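Reading time: 4 min

Vemen Bench Cell planning page

Hi, Khanyisile Botha here! I look after the Vemen bench cell at Danlow, which means I'm the one who picks up when you write in asking what it costs and whether it'll fit in the back room. I've had the same conversation so many times now that I'm putting it all down in one spot, prices included, so you can take it to whoever signs things.

First, the money. The Vemen Bench Cell is $3,586 for the planning package. For that you get the simulated cell (arm, gripper, pedestal, table, the room around it), the starter tasks, and a year of updates. The arm itself isn't in that number. People miss this every single time, and I don't blame them, it used to be in tiny type on the old page. You buy the hardware from your own dealer, whenever you're ready, and my whole pitch is that you should be ready later than you think.

Why simulate first? Well, I'm biased, but I've watched buyers spend a year's budget on a table that was too short. Work out your reach on screen. Move the pedestal. Try a smaller part and find out how you feel about the view you get from the wrist. All of that is free to change until the day you order metal, and after that every change has a freight bill on it.

What we start everybody on is the block task: small cubes, a square board, one arm. It sounds like a toy (okay, it is a bit of a toy!) but it gets you thinking about reach, grip and camera placement in one afternoon, and you can swap in your own part shapes once you're comfortable.

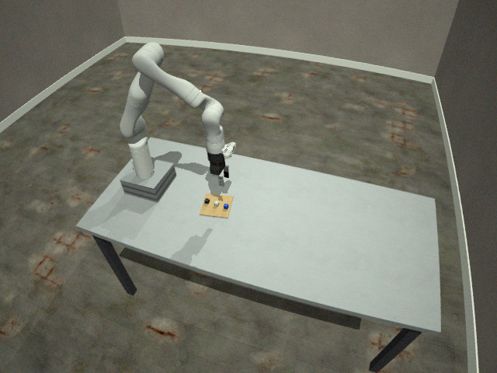
Planning views from the block task, all rendered in simulation. 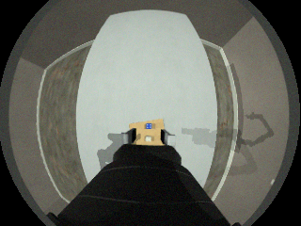
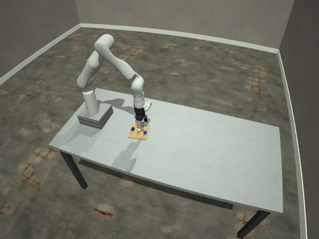
Kgomotso Moodley wrote to me that the table was the thing to argue about. We'd budgeted for the arm down to the last bolt and put "table, misc." on one line, and that line ended up costing us two rounds of approval. Please tell people to price the table and the pedestal separately, and to do it before they ask for quotes on anything else.

So, okay, I'm telling people! Kgomotso is right, and I've changed the budget sheet to match. The table and the pedestal now have a line each, and there's a new one for floor work that you can zero out if you don't need it.

On to the extras. The wide wrist view is a $200 add-on. I go back and forth on whether to recommend it. If your parts are small and you want to see the fingers and a good bit of the area past them in the same view, get it. It bends straight lines quite a lot, so don't try to measure off it. If you're only after overall layout, the room views in the base package will do you fine, and you can add the wrist view later for the same price.

The Listeck part importer is $900, and I'd hold off on that one until you've run the starter tasks for a couple of weeks. Most small shops can get by with the plain shapes. If you make brackets or anything with a lip on it, you'll want it sooner.

A few bits that come up a lot:

Seats. You get 2 with the base package. They aren't tied to a name, so you can pass them around the team.

Computer. A decent desktop with a proper graphics card. Laptops do work, but the fans get loud and the shadows get turned down.

Training. Bheki Jacobs runs the intro call, and it's included. Book it after you've installed, please, and have your room measurements handy (door width too, because the crate has to come through it).

Invoices. If you need to split the cost over two budget years, tell me before I send the quote. Quotes at the current price are good through 31st December, and the new price list comes out in April. Anything you ask for in between gets quoted by hand, so it takes me a bit longer.

Refunds. Thirty days on the base package. The importer is non-refundable once you've switched it on, sorry, that one isn't up to me.

Send me your room size, your heaviest part and your rough budget, and I'll send back a filled-in sheet you can mark up.

Related items
Vemen Budget Sheet (two-year version)
Listeck Part Importer
Molefe Pedestal Height Guide
Wide Wrist View Add-on
Room Measuring Checklist
Intro Call Booking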